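Subject: Re: [cell-users] Sakeck bin picking kit -- anyone else on the trial?
From: Flor Villca
Date: 4 June 2018

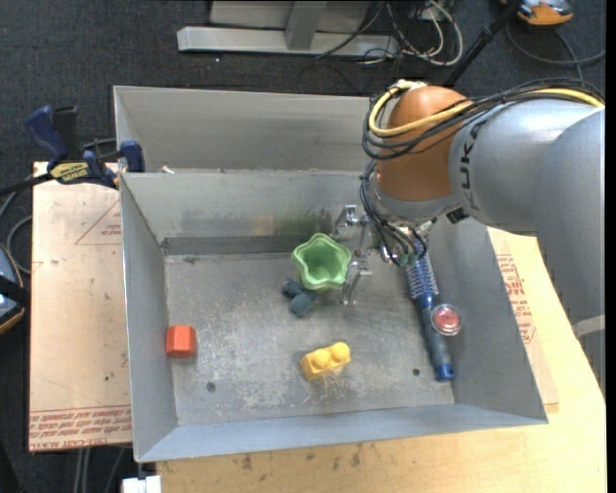 Gayan, thanks for writing up your first impressions. I've had the same kit on trial and I come out a good deal less cheerful than you did, so let me go through it before anybody sends Sakeck a purchase order.

Gayan Matubbar wrote:

> We got the Sakeck kit running at Detetcombe in an afternoon.
> It picked mixed items out of a metal bin with no models and no
> training from us. The rep says 15 minutes from power-up to first
> pick and that was fair in our case. The software found
> everything we threw in. I'm inclined to recommend it to the
> Patwary people for their returns line. Any reason not to?

A few, yes.

First, the items. The stuff everybody uses for these trials is easy stuff. A toy block with studs on top, a cup sitting with its opening up, a hairbrush lying on its side. They're different colors, most of them have some bare metal around them, and a gripper with two hard fingers can get at them from above. The returns line at Patwary gets clothes in plastic bags and flat boxes jammed against each other. I asked the rep if we could try bagged goods and was told that was "on the roadmap" for July. It was on the roadmap when I asked last year, too.

Second, the walls. Try putting something right up against the base of a side wall and leave it there. On our bin, which has sloping sides, the planner gave up on more than 5 of those in one session and just reported the bin as empty. It didn't raise an error or put up a warning. If you're feeding a line, an item left behind and called "empty" is worse than a dropped one.

Third, the cables. The kit comes with no dress pack, so whatever you add at the wrist is yours to route and tie down. On a KUKA or anything else, slack hanging near the gripper is going to find the bin edge sooner or later. I priced a proper dress pack from Darnlow and it isn't small money. Sakeck's quote leaves it out completely -- I checked twice.

And the 15 minutes. Does that count the calibration? Ours had to be redone 3 times, once after somebody leaned on the table.

To be fair to them, support answered the phone, and the grasp preview screen is good. I'd use that screen by itself if they sold it that way, and they don't.

Gayan, could you post your pick log, misses included? All I've ever had from the vendor is a success rate, and they wouldn't tell me what it was a rate of. I'd also like to know if you emptied the bin each time or topped it up between runs.

Flor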